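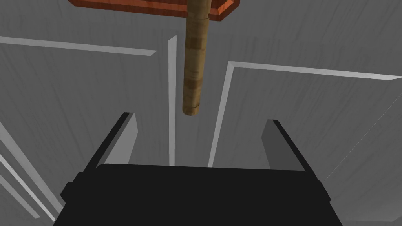 Parallelgreifer Parnico im Test: Griffverlust ohne Fehlermeldung

Von Nevzat Avcı
4. Juni 2026

Geprüft wurde der Zweifingergreifer Parnico mit der Steuersoftware Otarar 2, ausschließlich in der Simulation. Aufgabe: einen senkrecht hängenden Holzstab von unten anfahren, greifen und halten. Die Anfahrt verläuft sauber, die Backen öffnen weit.

Der Mangel zeigt sich beim Halten. In 31 von 1000 Durchläufen rutschte der Stab aus den Backen, in 9 davon meldete Otarar weiterhin »Objekt gegriffen«. Ursache ist die Statusabfrage: Sie wertet nur den Motorstrom beim Schließen aus, die Backenposition wird danach nicht mehr gelesen. Für Zellen mit Personenzugang ist das nicht hinnehmbar.

Abhilfe schafft eine zyklische Positionsabfrage im eigenen Programm. Der Hersteller hat den Fehler bestätigt, ein Termin für die Korrektur fehlt. Mechanisch gut, Software in diesem Stand nur bedingt zu empfehlen.

Zuletzt aktualisiert: 4. Juni

Kontakt | © Clastcombe | Nach oben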